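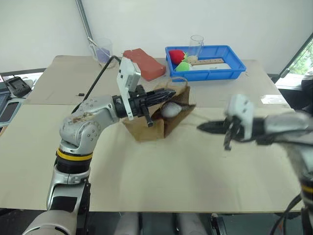
Plerndale Seating Plans

A data card for 225 wedding reception seating plans, released by Misa, a small event planning studio that has moved Uncle Giron's table more times than it cares to remember. (Giron is a placeholder surname. So is Thygesen. Every guest in the files has one or the other, which makes for some confusing family trees.)

What you get

plans.csv – one row per reception, with venue type, room shape and table count
guests.csv – one row per guest, 2,850 in all, with age band, side of the family and meal choice
moves.csv – 262 late changes, each with the table the guest left and the table they landed at
notes.txt – free text from planners, lightly cleaned, swearing removed

Where it came from

Plans were typed up from paper charts and emails. Couples signed a release before their plan went in. Names, dates and venues were replaced before anything left the office.

Known problems

Meal choice is blank for 7 receptions, all of them buffets. Children under two are sometimes listed as guests and sometimes as "high chair." The side column allows "both," and planners used it for the photographer, the band and one dog.

August weddings are overrepresented. So are round tables.

Please don't use this to predict who will stop speaking to whom. We tried – the model put everyone at the bar.

License

Free for research and teaching. Ask us first for anything you plan to sell.

Last updated Tuesday, December 23, 2025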